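Reading the Omer Count, Session 2
Course handout: Jewish Calendar and Practice

Before next time, read the Torah source (Leviticus 23:15-16) and then the Tirkomel reader, pages 36 and following. Read them in that order. The reader's introduction tells you what to think about the verses, and it is easier to argue with if you have already looked at them.

The plain problem

The verse says to count "from the day after the sabbath." Which sabbath? The rabbinic reading takes it as the first day of Passover, so counting starts on the second night. Other groups in antiquity read it as the ordinary weekly Sabbath, which puts the start on a Sunday and makes Shavuot always fall on a Sunday. You will hear that the rabbinic reading is obvious. I don't think it is. The Talmud (Menachot 65a-66a) gives a whole string of proofs, and when I see that many proofs lined up for one point I assume the point was in trouble. Read them and mark which ones would persuade somebody who didn't already agree.

Mourning customs

The usual explanation is the death of Rabbi Akiva's students (Yevamot 62b). Notice what that passage says and what it leaves out. It says they died between Passover and Shavuot. It says nothing about haircuts, weddings or music. Those customs show up in later sources, and they differ from place to place: one community keeps the first part of the period, another keeps the later part. The Pelus commentary smooths this over with the phrase "as has always been done." Always is a long time. Ask for a source.

The "spiritual ladder" material

The Zamani workbook gives a character trait for each day and a box to write in. The scheme of combining seven qualities over seven weeks is kabbalistic, and it has a real history worth studying. The workbook's claim that each day's trait is "hidden in the verse" is another matter. I can't find it in the verse. If you can, bring it, with the Hebrew.

Some of you like the workbook and find it useful at home. Fine. Useful and ancient are separate claims, and in this course we check the second one.

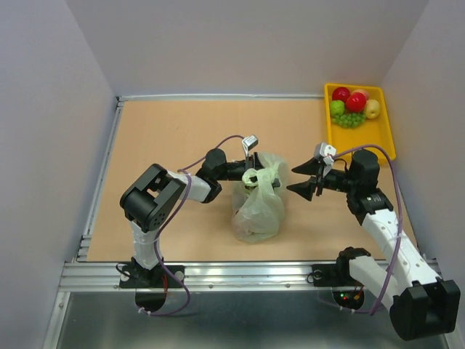
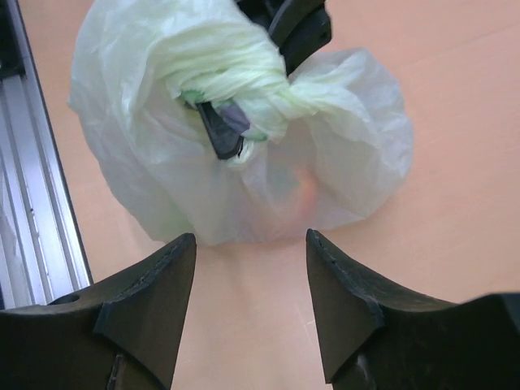
Forgetting a day

The common ruling is that someone who misses a full day goes on counting without the blessing. Behind it are 2 views: either the whole count is one commandment, or every night is its own. The ruling is a compromise between them, and you should be able to say what each side would do if it were left alone. The Rudarov summary sheet gives only the conclusion. Don't cite it in your paper.

Work for next session

Write one page on either of these:

1. Pick one proof from Menachot and say where it is weakest. Then say how a defender would answer you.
2. Take one Omer custom from your own family or community and trace it back as far as you can. Stop where the evidence stops. "My grandfather did it" is evidence about your grandfather.

Bring the Leviticus text with you, in any translation, but know which one it is. We will start with the word "sabbath" and probably not get past it before the break.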